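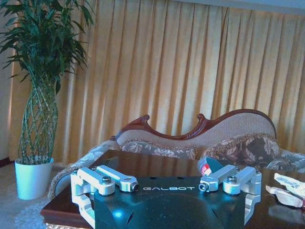
OK quick one before I have to leave at 45 past. Finished Fallwood last night. All 6 episodes in 2 sittings, which my back is not thanking me for.

Spoilers, small ones. Skip to the bit about the music if you care.

So the setup. Ex-radio producer goes home to the town she grew up in, town has a drowned reservoir village, somebody is mailing her cassettes. Yes I know. I rolled my eyes at the cassettes too. But the first episode is so good at just being in rooms with people?? There's a dinner with her sister that must be ten minutes long, they're arguing about a boiler, and I was leaning forward the whole time.

Episode 2, less good. Too much driving. Episode 3 is the one everyone is posting about, the town meeting, and it deserves it. You hear the entire thing from the hallway. The door keeps swinging and you get half a sentence and then nothing. I rewound it a couple of times to try to catch what the older Wijaya brother says about the pump house and I still don't have it. If you do, comments are open.

The Wijayas are the best thing in the show, by the way. They run the hardware store and they are in maybe a quarter of it. Whoever wrote them gets how families talk, all those little half-answers. I wanted a whole season of that store.

Then ep 4 goes and does the thing. The Thing. Where the person we trusted has a box of clippings in the closet. Why is it always a closet. Every show since Gangate has had the closet, and Gangate only got away with it becuase the box was full of somebody else's stuff.

Music. It's all low strings and one piano note until the very last scene, and then a real song with words, and I cried into a bowl of cereal. Not going to say which song.

The ending. Hm. I think I liked it. My group chat is split. Half say she knew from the first tape, the other half say she's guessing right up to the dock. I'm with the guessers, look at her hands when she puts the tape player down. But there's a shot in ep 1 with the porch light that kind of kills my theory so who knows.

Complaints, fast:

Nobody in this town owns a lamp. I had the brightness all the way up and still missed a whole face.

The subtitles on Relora were out of sync for most of ep 5. Anyone else? Restarting the app fixed it, then it drifted again.

The podcast-inside-the-show has 400 listeners and yet everbody in the diner has heard it. Pick one.

Still. Watch it. Watch 3 with headphones. And if they make a second season please leave the reservoir alone and just let the brothers sell people hinges.

Ok I'm late. Gangate rewatch post is coming in April, I did promise, it's half written.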